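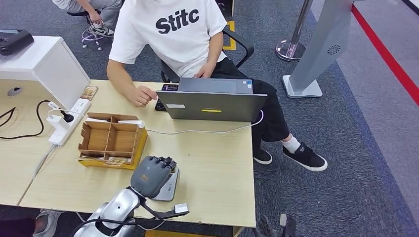 Brorndale Community Boards > Food & Kitchen > Sourdough and other breads

Topic: Switched to an overnight cold proof and I am never going back

crumbchaser_ora
Okay, I have to tell somebody because my family has stopped listening. After two years of same-day loaves I finally tried leaving the shaped dough in the fridge overnight, and wow! The flavor is so much deeper, the crust blistered all over, and scoring was a breeze because the dough was firm enough to hold still for once.

What I did: 500 g bread flour, 350 g water, 100 g starter, 10 g salt. Four sets of folds, 30 minutes apart, then left it on the counter until it looked puffy. Shaped it at 9 p.m., into the fridge, baked straight from cold at 7 on Sunday morning. Is everybody else already doing this?
-- Orathai Chuensuk

tworiversrye
Welcome to the club! Been doing it for years, mostly out of laziness. I like being able to bake when I feel like it and not when the dough says so.

How puffy is puffy, though? That's where people get in trouble. If it's already doubled when it goes in the fridge, it keeps going for a good while before the middle cools down.

flatloaf_frank
I'm going to be the grump. I've tried the cold proof maybe a dozen times and I like my same-day bread better. Milder, softer crumb, and the kids will eat it. The fridge version tastes like vinegar to me. Blisters look nice in photos but they shatter all over the floor when you slice.

crumbchaser_ora
Frank, fair enough on the vinegar! Mine was only in there 10 hours. How long do you leave yours?

And tworivers -- I'd say it had grown by half or a bit more. There were bubbles on top and it wobbled when I shook the bowl.

flatloaf_frank
Usually a full day, sometimes longer if I forget it. So yes, I see where this is going.

rattana_y
Ha, a full day is a whole different animal. Frank, try it at eight hours with a young starter, fed that afternoon and used as soon as it peaks. I bake for my sister's cafe (Meesuk, up by the library) and our customers are split right down the middle on sour bread, so I keep two batches going. The short one is really mild, I promise. Sweet, almost. It makes fantastic toast.

I do disagree with baking straight from cold every time. With a loaf heavy on whole wheat I get a better rise if it sits out for half an hour first.
-- Rattana Yimyam

tworiversrye
Can't agree on the half hour. I did both ways with the same dough last August and the one that sat out spread like a pancake. Hot kitchen, so maybe that's all it was.

rattana_y
August would do it! Mine is a chilly back kitchen with a stone floor. Let's call that one a draw.

pan_de_pete
Jumping in with a beginner question. I don't own a Dutch oven and the cheap ones are out of stock. Can I do the cold proof and bake in a regular loaf pan?

crumbchaser_ora
Yes, yes, yes! Shape it right in the pan, cover it with a shower cap, same timing. Grease the pan more than you think you need to. I lost the whole bottom of a loaf that way once and we ate it with a spoon.

tworiversrye
Second pan upside down on top works as a lid for the first 20 minutes. Binder clips if it slides around.

pan_de_pete
Great, I have two pans and too many binder clips. Dough is on the counter now.

flatloaf_frank
Fine. Starter's fed. Eight hours, Rattana, and if it's sour I'm coming by the cafe for a refund.

rattana_y
Bring the loaf! I'll trade you a cinnamon bun for it either way.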